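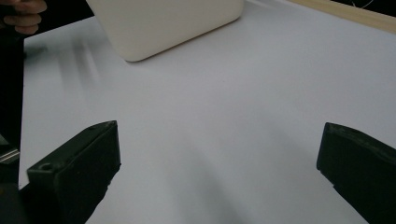 Tabletop (household wiki, Furniture section). A tabletop is the flat upper part of a table, and I could go on about them for hours! The one I grew up with in Jastow was dark, varnished and hid every crumb. A smooth white top with a matte, finely grained surface is another thing altogether – even one tiny dark speck shows up on it, and the white goes greyer towards one side when the light is uneven. Špela Babić swears by them for sorting beads (I use mine for jigsaws, 161 pieces at most). Wipe with a soft cloth.

Related articles
Trestle table
Drop-leaf table
Placemat

Contact | Back to top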